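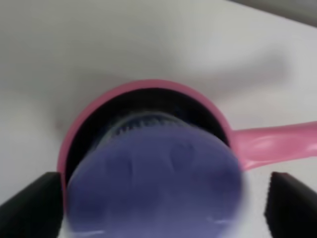 图1 腕部相机视角：蓝紫色物体夹持于粉边小圆锅上方，锅的下半部被遮挡

Skallau 项目组例会纪要

时间：02/03/2019，上午
地点：Mathebula 楼小会议室
主持：Refilwe Jacobs
出席：Refilwe Jacobs、Craig Pollock、Thabiso Hendricks、Wajid Siddiqui
远程参加：Oratile Hendricks（第三项起接入）
记录：Craig Pollock

一、上次会议遗留事项

标注工具的快捷键冲突已修复，Wajid 在两台标注机上都更新过。旧版本保存的标注文件可以直接打开，不用转换。

Jemix 控制器的固件没有升级。Thabiso 看过更新说明，改动集中在通信部分，与放置动作无关，而升级之后夹爪开合的零位要重新标定。会上同意维持现有版本，等本阶段数据处理完再说。

相机与夹爪之间的外参复核已完成，结果与上次标定一致，记录放在项目目录的标定文件夹里。Refilwe 要求在文件名里写明是哪一套指尖，目前文件夹里新旧两种指尖的标定混在一起，靠修改时间区分容易弄错。

与 Anddale 的数据共享说明还没有定稿，见第六项。

二、放置任务数据的整理情况

Wajid 汇报。本阶段“放入容器”任务共保留 284 段记录，全部来自腕部相机，同步的关节角和夹爪开度都在。容器统一为小型锅具，被放物体有多种。每段记录从抓取完成开始，到夹爪松开并后退为止，抓取之前的部分另存，不进入这次的分析。

整理时发现部分记录的结束点切得太早，夹爪刚松开就停了，看不到物体最后落在哪里。这些记录已经从原始文件重新切过。Thabiso 问重新切分有没有改变帧与关节角的对应关系，Wajid 回答没有，时间戳是沿用的，只是往后多取了一截。

标注内容分三层：容器口沿的可见部分，容器手柄（如可见），被夹物体的轮廓。口沿用折线标，只标看得见的一段，被遮住的不补画。这一条上次会议讨论过，标注说明里也写了，但复查时仍有几段把整圈口沿凭感觉画全了。Wajid 已退回重标。

Refilwe 认为退回是对的。补画出来的口沿如果进入训练，网络学到的是标注人员的猜测，之后再拿同样的标注去评估，误差会显得很小，没有意义。

关于遮挡程度的分级，现行做法是按口沿可见比例分成“轻”“中”“重”。Craig 提出分级边界由标注人员目测，不同人给出的等级不一样。Wajid 同意，建议改成由折线自动计算，标注人员不再填写等级。会上通过。旧的等级字段保留在文件里，改名为“目测等级”，不参与统计。

三、口沿拟合方法

Thabiso 汇报方法进展，图1是讨论时用的例子。

问题仍是放置动作的最后一段。相机装在腕部，物体夹在两指之间，越靠近容器，物体在画面里占得越大，容器露出来的部分就越少。到了需要精确对准的时候，能用的信息反而最少。先前的做法是在接近之前估计一次容器中心，之后靠关节角推算，不再看图像。容器如果在这期间被碰动，或者初次估计本身有偏差，后面就没有机会纠正。

现在的方法是每一帧都用可见的口沿弧段拟合一个椭圆，再把椭圆中心换算到夹爪坐标系。上一帧的结果作为先验，可见弧段越短，先验的权重越大。可见弧段短到一定程度时停止更新，保持最后一次可信的估计。

以图1为例，口沿上方的弧是完整的，左侧只剩细细一段，右侧也只有一部分，下半圈全部看不到。直接做最小二乘拟合，沿左右方向的中心位置还算稳定，沿上下方向的就很差，弧段端点稍微改动一点，中心就会移动很多。加入先验以后，上下方向的抖动明显减小。

Refilwe 问先验会不会把早先的错误一直带下去。Thabiso 说有这个风险，所以先验的不确定度每帧都会放大一点，放大的速度与夹爪的移动量挂钩。夹爪不动的时候基本不放大，移动得快就放得快。这个系数目前是手调的，还没有好的办法自动确定。

Oratile 接入会议。她对这一部分的意见是，手柄应当利用起来。手柄与锅体的连接位置固定，图1里手柄在右侧露出相当长的一段，根部也看得见，单凭根部的位置就可以给椭圆加一个约束。只要知道锅的型号，约束还可以更强。

Thabiso 认为可行，但有两个顾虑。一是不是每段记录都能看到手柄，锅转到另一个方向时手柄会被物体或夹爪挡住。二是手柄的颜色与口沿接近，分割时常常连成一片，根部的边界不好确定。图1里手柄比口沿亮一些，光泽也强一些，人眼能分开，分割网络的输出在连接处是糊的。

讨论后的意见是先做一个简化版本：手柄可见时只用它的方向，不用根部的精确位置。方向对根部边界不敏感，分割糊一点影响不大。简化版本如果有效，再考虑根部约束。

四、误检来源

Craig 把拟合失败和拟合偏差较大的记录逐段看了一遍，归出几类原因。

第一类是内层弧线。口沿以内有时会出现另一条弧，形状与口沿相近，半径更小，边缘检测会把它当成口沿。图1就是这样：物体上方还露出一条偏灰的弧形边缘，嵌在粉色口沿的弧线里面，带有一排浅色的小痕迹，太模糊，认不出是字还是纹路。这条弧属于什么，单从这张图像上定不下来，会上没有就此下结论。对方法来说只需要知道它不是口沿。拟合如果落到这条弧上，得到的椭圆偏小，中心也会跟着偏。

Wajid 提到标注时也有人在类似的弧线上犹豫。他建议标注说明里加一句，口沿以颜色带的外缘为准，里面的弧一律不标。会上同意。

处理办法上，Thabiso 打算在候选弧段里优先取外侧的一条，并检查弧线外侧是不是台面。口沿外面紧挨着的是浅色台面，内层弧的外面是锅内的黑色，两者差别很大，用一个简单的亮度判断就能分开。Oratile 提醒这个判断依赖台面颜色，换成深色台面就不成立。Thabiso 承认，现阶段的数据都在浅色台面上采集，先这样做，论文里写明适用条件。

第二类是阴影。口沿外侧的阴影边界有时会被接到口沿弧段上，把弧拉长。图1右上方，手柄上面一带有一块灰色的软阴影，末端是钝的，左上外侧也有一片散开的阴影。这类边界都比较软，提高梯度阈值可以去掉大部分，代价是口沿本身对比度低的地方也会丢掉。Craig 试过几个阈值，没有一个对所有记录都合适。Refilwe 建议阈值不要再调，改为利用弧段的曲率一致性剔除，阴影边界接上去的一段曲率通常会突变。

第三类是被夹物体的轮廓。物体离相机近，成像模糊，轮廓是一条过渡带，边缘检测给出的位置前后帧会跳。轮廓跳到口沿上时，弧段的端点就错了。Thabiso 的做法是把物体掩膜向外扩一圈，扩张区里的口沿点不参与拟合。这样会少用一些点，但端点更可靠。Craig 问圆顶形的物体和方形物体是不是用同样的扩张宽度，目前是的。

第四类是夹爪手指。手指是黑色或接近黑色，锅的内壁也是黑色，手指贴近口沿时两块黑色会混在一起。手指在图像中的位置可以由夹爪开度算出，不需要从图像里分割，这一点做起来比较容易。Thabiso 已经写好，还没有合并。

除这四类之外，还有 5 段记录找不到明确原因，图像清楚，弧段也够长，拟合结果仍然偏离。Craig 怀疑是时间戳错位，图像和关节角差了若干帧。Wajid 认为重新切分时没有动过时间戳，要错也是采集时就错了。两人会后一起核对原始文件。

五、评估方式

Refilwe 提出，目前用椭圆中心误差作为唯一指标不够。中心误差小不等于放得进去，物体大、锅口小的时候，很小的偏差也会碰到口沿；物体小的时候，偏差大一些也没有关系。

她的建议是增加一个余量指标，即物体轮廓的外接范围与口沿之间还剩多少空间，按方向分别计算。图1里物体的宽度接近锅口，右侧还略微超出口沿。Craig 指出这里要小心，物体比锅离相机更近，图像上的宽度偏大，看上去超出口沿不说明实际尺寸超出。余量必须在三维里算，不能在图像上量。

Refilwe 同意。三维计算需要物体的高度，现有记录里没有直接测量值。Wajid 说可以用抓取时的夹爪开度估计物体在夹持方向上的宽度，另一个方向没有数据。Oratile 建议先只算夹持方向的余量，另一个方向空着，不要用猜的值填。会上通过。

关于基线，保留两个：只在接近之前估计一次的旧方法，以及每帧拟合但不带先验的方法。Thabiso 希望再加一个端到端回归的网络作对比。Refilwe 认为可以加，但训练数据的划分必须按采集场次来分，不能按帧随机分，相邻帧几乎一样，随机划分得出的结果没法用。划分方案由 Wajid 出，按 4 个采集场次轮流留出一个作测试。

Oratile 问人工标注本身的一致性有没有测过。Wajid 说 2 名标注员各自标过一小批相同的记录，弧段中部吻合得很好，差异集中在弧段端点，尤其是口沿被模糊物体遮住的交界处。这个差异会直接影响误差的下限，应当在结果里一并报告。Craig 同意把它写进结果部分的开头。

初步结果方面，Thabiso 展示了一组曲线。遮挡轻的时候三种方法差别不大；遮挡加重以后，不带先验的拟合误差迅速变大，旧方法基本是一条平线，带先验的方法一直低于旧方法，但在遮挡最重的一段两者靠得很近。Refilwe 认为这个趋势合理，同时要求把停止更新的时刻标在曲线上，否则读者看不出后半段是在估计还是在保持。

Wajid 对遮挡最重的一段有不同看法。他认为这一段样本少，又集中在少数几种物体上，曲线靠近可能只是物体种类造成的。会上没有形成一致意见，等自动计算的遮挡比例出来以后按物体种类拆开再看。

六、与 Anddale 的数据共享

Anddale 方面希望拿到图像和关节角，不要求标注。Oratile 负责联络，她转述对方的要求是每段记录单独打包，附一份字段说明。

Refilwe 对共享本身没有意见，要求在论文投稿之后再发。Craig 认为字段说明现在就可以给，对方要据此写读取程序，早给早发现问题。同意先发字段说明，数据待定。

Wajid 提醒，字段说明里夹爪开度的单位写错过一次，旧版还在共享盘上。旧版删除，以新版为准。

共享范围限于本阶段的放置记录，抓取部分不在内。

七、其他

指尖的橡胶套有磨损，Thabiso 换下一副，备件还有。更换后是否需要重新标定外参，Thabiso 认为不需要，相机没有动过；夹爪开度的零位要查一下。

会议室下周同一时间被占用，地点另行通知。

Oratile 希望纪要早一点发，上次的纪要她在开会当天早上才收到。

八、决议

1. 遮挡等级改由可见口沿折线自动计算，目测等级不参与统计。
2. 标注说明增加内层弧线的处理规则。
3. 手柄约束先只用方向。
4. 口沿候选弧段取外侧一条，并加外侧亮度检查，适用条件写明为浅色台面。
5. 阴影边界改用曲率一致性剔除，梯度阈值固定为现值。
6. 增加夹持方向的余量指标，在三维中计算。
7. 数据按采集场次划分。

九、待办

Thabiso Hendricks：合并手指掩膜的代码；实现手柄方向约束的简化版本；曲线上标出停止更新的时刻；检查夹爪零位。

Wajid Siddiqui：更新标注说明；写遮挡比例的计算脚本；提交场次划分方案；整理标注一致性的数据；删除旧版字段说明。

Craig Pollock：与 Wajid 核对原因不明的记录；实现曲率一致性剔除；发出本纪要。

Oratile Hendricks：向 Anddale 发送新版字段说明，问清打包格式。

Refilwe Jacobs：起草评估部分的提纲，写清余量指标的定义；定下次会议地点。

更正（会后补）：第四项中手指位置由夹爪开度计算，还需要用到外参，原话漏记。使用新指尖的记录请对应新指尖的标定文件。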